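Section 4: Before You Buy – Planning and Budgeting a Desktop Teardown Cell

Read this section before you sign a quote. Most of the trouble we see with the Meka cell was paid for months before the arm was bolted down.

4.1 Decide what the cell will do

1. Write down one task. "Take apart old desktops" is a project. "Remove the expansion card and hand over the board" is a task, and you can put a price on it.

2. Pull 19 machines from your own stock, without picking the clean ones, and sort them by case layout. If you end up with more than four piles, expect the vendor's cycle time to be wrong for you.

3. Open one machine from each pile and write down what the gripper has to work next to.
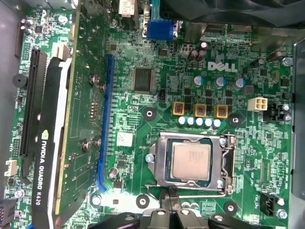

Reading time for this section: 4 min

With a Quadro K620 still seated beside an empty blue slot, as on this Dell board, the clearance question is a practical one. Measure from the card to the nearest part you want to keep. Then measure the gripper fingers yourself, with the pads fitted. Brochure widths tend to leave the pads out.

NOTE: A vendor demo on a bare board sitting on a bench tells you very little. Ask for the demo inside a case, with the side walls on.

4. Ask which approach angles the quoted arm can reach inside the case. Straight down is the easy one. Get the steep angles in writing, because a longer wrist is a separate line on the Morley price list and it's a painful one to add later.

5. Check reach over the memory slots and the CPU socket at the same time. A gripper low over the socket bracket can hide part of it from the wrist camera. If the quote says "full visibility," ask Sales where the second camera is and who pays for it. 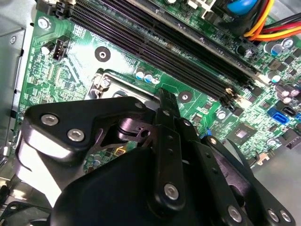

6. Put cables on the list as their own item. Loose power leads are soft, they move, and they're where the optimistic numbers in a quote usually come from. Our advice is to budget for a person to clear them during the first year.

CAUTION: Disconnect every machine from wall power before it enters the cell. Do not let the gripper open a power supply housing under any program. No software option changes this.

4.2 Build the budget

7. Start with the arm, then add the parts that get left off: mounting plate, guarding, spare finger pads, case fixture, training. Eckhard Wendt's worksheet (Appendix C) has 54 lines. Fill in all of them, even if the entry is zero.

8. Price the case fixture early. Generic clamps are sold as fitting everything – they don't. The Kwon fixture covers two case heights and the Maretti covers three, and both need shims for anything with a bent rail. 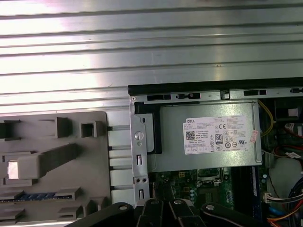

Labor is the line people shave first, and it's the one to leave alone. Your plan should allow operator time for each removal that crosses a bracket or a plastic panel, whatever the quote says about running unattended. Take a power supply that sits up against the chassis rail, with the Dell label facing up and wires crowded along one side of it. Ask the vendor to give you a time for that removal on its own. If they can only offer an average across all removals, use your own technician's hand time in the worksheet and assume no savings.

9. Compare against doing it by hand. Have one technician work through the machines from step 2 and write down every time, including the bad ones. Mark Anthony Navarro ran this test at our own shop in April, and on two of the piles the screwdriver won.

10. Work out payback using 364 teardowns a month or your true volume, whichever is lower. Leave resale value of the arm out of it.

NOTE: A quoted uptime of 99 percent normally excludes fixture changes, pad changes and jams. Ask for the figure with those included. If it isn't available, treat it as unknown and don't let anyone fill in a guess.

4.3 Before you sign

11. Get an acceptance test in the contract, run on your machines and at your site. Reinhold Rieger keeps the current wording and will send it on request.

12. Hold back the final payment until the test passes.

13. If you can rent a cell for a month first, do it. The rental terms are in Section 5.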